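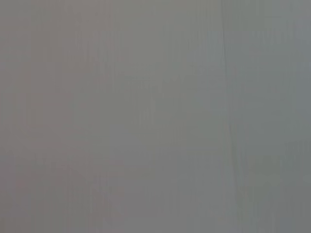
How a Robot Learns to Fold a Towel

The Cumstead Robot Club has one robot arm, one table and one job to work on this term: folding a small towel in half. The club meets in November and ends with a show for the rest of the school. This page explains how the project works.

The arm

The arm is bolted to the table. It has joints that turn, a bit like your shoulder, elbow and wrist. At the end is a gripper with two fingers that open and close. The club named the arm Flovora. A small camera is mounted near the gripper, and it moves wherever the gripper moves.

What the camera sends

A camera does not send the computer a towel. It sends numbers. Each picture is made of tiny dots called pixels, and each pixel has three numbers: one for red, one for green and one for blue. If all three numbers are close together, the pixel is gray. If the blue number is a little bigger, the gray looks cool. If the red number is a little bigger, it looks warm.

When the camera is very close to something, that thing can fill the whole picture. The edges of the table are out of view, and small details go blurry. A camera lens has a nearest distance at which it can focus. Anything closer than that looks soft. You can test this with your own eyes by moving a finger slowly toward your nose.

Finding a line

The computer looks for edges. An edge is a place where the numbers change a lot between one pixel and the next. A thin dark line on a pale surface makes a strong edge. A slow change from one gray to another makes a weak edge, or none.

A line could be a fold, a seam or a shadow. One picture may not be enough to tell which. The program moves the arm back and compares the next picture with the last one.

Teaching by showing

Club members do not write a rule for every movement. They take turns guiding the arm with a hand controller while the computer records. One full recording, from start to finish, is called a demonstration. Each demonstration stores two things:

The pictures from the camera.
The position of every joint when each picture was taken.

The club has recorded 200 demonstrations. The goal is 1,000. One of the longer ones contains 2,564 pictures, because the driver dropped the towel and had to pick it up again. That recording was kept. It shows the arm how to recover from a mistake.

After recording, a program called Nambiar studies the demonstrations. It learns which movement usually follows which kind of picture. This step is called training, and it runs overnight.

Testing

Each test has 3 tries. The towel is placed in a different spot each time. A try counts as a pass if the corners meet and the arm lets go without pulling the towel open. The results go in the club notebook, including the fails.

Words to know

Gripper: the part of a robot that holds things.
Pixel: one dot in a digital picture.
Demonstration: a recording of a person doing the task with the robot.
Training: the step where the program learns from recordings.

Try it at home

Lay a towel flat and fold it in half with one hand, using only your thumb and one finger. Then close one eye and do it again. Write down each movement in order.

The robot club is part of the Floswood after-school program.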